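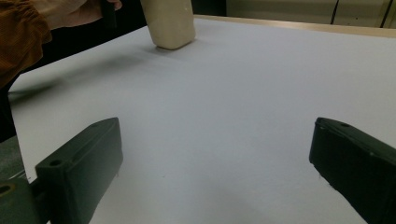
The White Table Years

For a long while I wanted a dark table. My grandmother had one, nearly black, with a shine you could check your teeth in, and I grew up thinking that was what a grown-up's table looked like. Then we moved to Hollness, into a kitchen with one north window, and a dark table in there would have been like parking a piano in a closet. So we went pale, and I have been wiping, admiring and occasionally cursing white tabletops ever since.

Ours came from Mogensen, a small shop by the ferry road that closed two winters later. It cost $526, which made us both go quiet in the car, and it has a white top with a matte finish and a wooden rim that has darkened to the color of weak tea. I thought the rim was just there to look nice. Then I spilled my first full cup of coffee and watched it pause at the edge for a second, as if thinking it over, before it went down my leg. I have been fond of the rim ever since, even if it didn't exactly save me.

Matte is the thing to ask for, if you are shopping. I know the glossy ones look wonderful in the showroom (oh, they do!), but at home they show you every lamp, every fingerprint and the underside of your own chin at breakfast. A matte top just takes the light and goes a bit blue on gray mornings, a bit yellow at supper. It does show dust, a speck here and a speck there, mostly when you have company coming. I've made peace with that. A soft cloth, warm water, a drop of dish soap, then a dry cloth right after, and go easy along the seam where the rim begins, where crumbs like to settle in for the winter.

Marks are another matter. Ballpoint comes off if you catch it the same day. Turmeric doesn't, or not for me, and there is a faint gold moon near my chair from a December curry that I now put my plate on top of. Miketti makes a paste for this sort of thing, 40 cents' worth on a damp sponge, and it faded the moon without quite getting rid of it. Trirkotine, the old furniture cream my mother swore by, I keep strictly for the wood.

What I love best is the table after everything has been carried off to the sink. I'll stand there with the cloth in my hand for a minute or so, and then somebody comes in and puts the mail down.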